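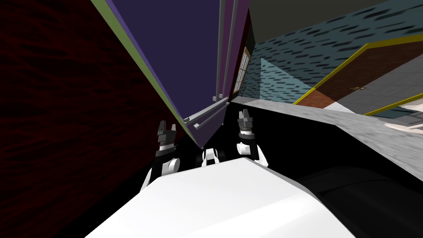
Cemovico is a set of simulated episodes of a two-armed robot opening, closing and generally bothering furniture, and I made it to go with a real arm build that has been eating one corner of the Gullis workshop since spring. The sim side runs in Provex, which is my own little wrapper around a physics engine and a renderer, and the robot in it is called Zamani. Everything is loud on purpose: the tall violet cabinet with the long gray handles, the red wall with streaks in it, the teal wall with its little dark dashes, the door with the bright yellow frame. If you trained on my first set (beige on beige on slightly warmer beige) you'll know why I went looking for paint. Colors and wall textures get reshuffled from room to room, so please don't let your policy decide that cabinets are purple.

What's in the download

There are 1,445 episodes spread over 40 rooms. Each episode has the rendered video from the head view, joint positions for both arms, gripper commands, the base pose, and a short text line saying what the robot was asked to do. The text lines are mine, typed by hand, mostly late, and you'll find a few spellings of "wardrobe" in there that I'm going to leave alone until the next release.

The folders go like this:

episodes: one folder per episode, with the video and the arrays side by side
rooms: the room files, readable by Provex, one per room
robot: the Zamani model, meshes and joint limits
splits: plain text lists of episode names for train and test
notes: my build diary, which is rambling but has the real measurements in it

Unpack it somewhere with space to spare. The videos are compressed pretty hard and still take up most of it. If you only want the arrays, there's a flag in the fetch script called novideo and it does what it sounds like.

Why a sim set from somebody with a soldering iron

I started with the hardware. The plan was to build two light arms on a rolling base, drive them around the workshop with a pair of leader arms, and record enough drawer-opening to train something small. I did get the arms built! They move, they hold a mug, they make a noise like a coffee grinder at certain speeds. But collecting on the real thing meant packing it all away each evening when the woodturning group came in, and every time I unpacked it the shoulder zero had drifted and I lost the first hour to calibration. So I drew the robot up in Provex and started collecting at the kitchen table with the same leader arms plugged into a laptop. The real build carries on, just slower, and the sim gets the numbers.

That means the joint limits in the robot folder come from the printed parts and the motors I have on the bench. They're a bit stingy at the wrist. That's a cable problem I haven't solved, and I copied it into the sim so I wouldn't train something that tears its own wiring out.

The robot

Zamani has two arms with a gripper on each, mounted on a white rounded body, with the dark wrists and claw-like fingers that show up in nearly all the head video. The fingers open and close together from one command, zero for open and one for closed, and everything in between is legal. Expect to see a good bit of the robot's own body in the lower part of the view. I tried masking it out and the results got worse, so it's in there.

The body sheds a lot of black shadow in some rooms depending on where the light landed. I don't clean that up either. My corner at Gullis has one window and a strip light with opinions, so the dark patches are good practice.

The meshes for the body are simplified from the ones I print. If you want to print the real parts, take the files from the notes folder, since the sim meshes have holes filled in and screw bosses shaved off and you will be sad when nothing bolts together.

About the tilt

The head view can end up leaning a long way over, to the point where a cabinet runs diagonally up the picture and you have to turn your own head to make sense of it. The head pose is randomized at the start of an episode, including roll, and the range is wide. I wanted policies that don't fall apart when the mount slips. The real mount slips a lot — it's a printed hinge and one bolt, and I'm the one who keeps forgetting the lock washer.

The pose for each frame is stored next to the joint data, in meters and radians, in the base frame. If you'd like level footage you can rotate it back yourself, though you'll get empty corners. There's a helper in the tools that does it and fills the corners with gray. For anybody who wants a gentler start, the splits folder has a list called upright which keeps only the episodes where the roll is small.

Tasks

The text lines fall into a handful of families: opening a door or a drawer, closing one, taking hold of a handle without moving it, and driving up to a piece of furniture and stopping within reach. Some lines chain two of these together. Those are my favorites and also the messiest, as I was steering the base with a foot pedal and my hands full of leader arm. If an episode has a long pause in the middle, that's me finding the pedal again.

I kept failed attempts in. They're flagged in the episode file with a field called success, set by a check on how far the door or drawer moved, and I went over the doubtful ones by eye. If you filter on that field you lose some useful recoveries where the grip slips and gets taken again, so maybe try it both ways before you throw them out.

How the rooms are made

Room files list walls, floor, doors, windows and furniture, with a texture and color picked for each from a big shared palette. The furniture is parametric: height, width, number of handles, length of handles, where the rails go. You can get some lovely ugly things out of it. Colors are picked without any thought for whether they go together, and I did have a version with a harmony rule that I ripped out after a week, because everything came out looking like a dentist's waiting room.

The door in a room isn't always one the robot can open. Some are scenery and have no joint behind them, and the room file says which. I've had two people write to me about a policy that keeps yanking at a door that's never going to move, so please do read that field! It's called hinged and it's true or false.

Getting it running

You need Python and a graphics card that can cope with a basic renderer. Install Provex first, then run the fetch script, then run the check script, which opens a few episodes and compares array lengths against video length. If the check script complains about one frame too many, your video reader is counting from a different place than mine. Set the reader option to strict and run it again.

To replay an episode, give the replay script its name. It loads the room, puts the robot at the recorded start and plays the joint commands back through the physics. Replays match closely but the contacts aren't perfectly repeatable between machines, so a handle that was only just held may get dropped on yours. For exact playback use the kinematic option, which skips physics and just poses everything.

Collecting more of your own is possible if you have leader arms. Mine talk over USB serial and the protocol is written up in the notes. A game controller also works, kind of. Driving two arms with two thumbs is a sport, and I'd stick to one arm at a time.

Known problems

The handles are a touch too grippy. I set the friction high early on and recorded most of the set before I noticed, and real handles on my test cabinet are a good deal slicker.

Very thin parts can flicker at a distance, window bars especially.

Five of the rooms have a wall that sits slightly inside the floor. It doesn't change anything for the robot, but depth renders will show a step along the join. They're listed in the notes under floor gap.

Audio isn't recorded. People do ask.

The base drifts sideways when both arms push hard on the same thing. The real one does too, so I've been calling that fidelity.

What it's good for, and what it isn't

I've used it to pretrain before a small amount of real data from the workshop, and it helps with finding handles and lining the fingers up. It's much weaker on the pull itself, for the friction reason above. I wouldn't take a policy trained on this alone and let it loose on a cabinet you care about, and I'd keep a hand on the stop button even for one you don't.

There are no people in any of the rooms, so nothing trained here has ever learned to avoid one. Keep that in mind if your bench is in a shared space like mine. I tape off the corner before I power up the arms, and the real robot runs at reduced speed whenever the doors are unlocked.

License and changes

Use it for whatever you like, including commercial work, as long as you keep the license file with it. The palette textures are my own scribbles and come under the same terms. If you fix something in a room file, send it over and I'll fold it in. The next release is planned for July, with slicker handles, a looser wrist if I ever get the cable rerouted, and a room with a sliding door, which I've got half working — it slides, and at the moment it also leaves the building.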